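Call for Participants: Household Food Storage Study

The Requena Institute for Home Economics invites adults living in the Clallesent area to take part in a study of how families store dry and chilled food at home. The study is led by Purificación Manzano and begins in August.

Participants will keep a short written record of what they store, where they keep it and what they throw away.

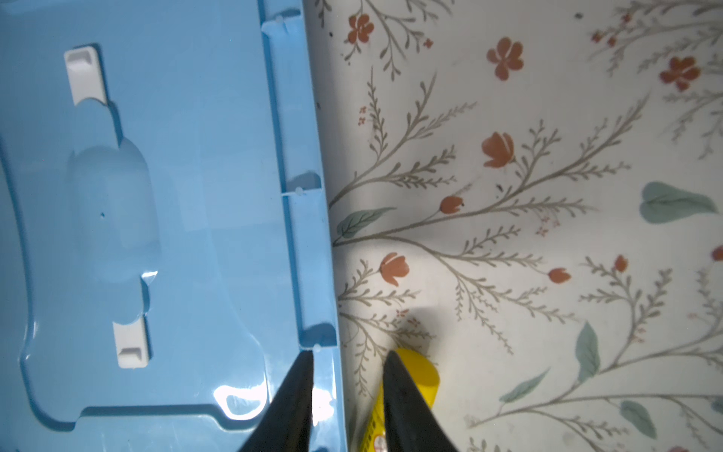
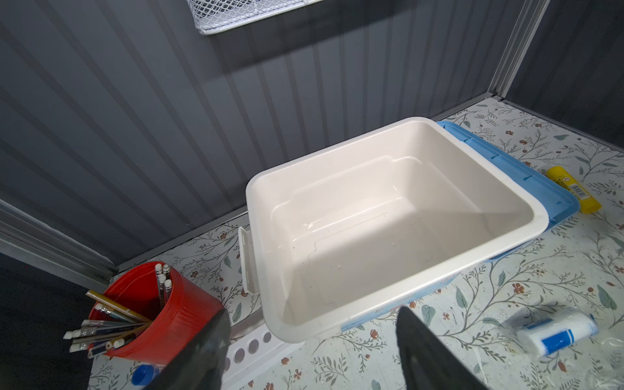
Do I need to buy any special containers to take part?
Participants should continue to use whatever they already have in their kitchens, and no purchases are required at any point in the study.

What is involved
The study lasts 10 weeks. Each participant will complete one entry per week and attend 3 group meetings at the Stometti Building. Meetings start at 6:30 p.m. and are held in English, with Spanish interpretation on request.

Who may apply
Applicants must be 18 or older and do most of the food shopping in their household. Only one person per household may enroll. Employees of the Institute and their relatives are not eligible. There are 20 places – a short waiting list will be kept in case of withdrawals.

Payment and privacy
Participants receive a grocery voucher after each meeting. Names and addresses are stored apart from the written records and will not appear in any report. Participants may withdraw at any time and keep the vouchers already received.

How to apply
Application forms are available at the front desk of the Stometti Building and at the Nullow Public Library. Completed forms should be returned to Archie Lennox, Study Coordinator, at either location. All applicants will be notified in writing.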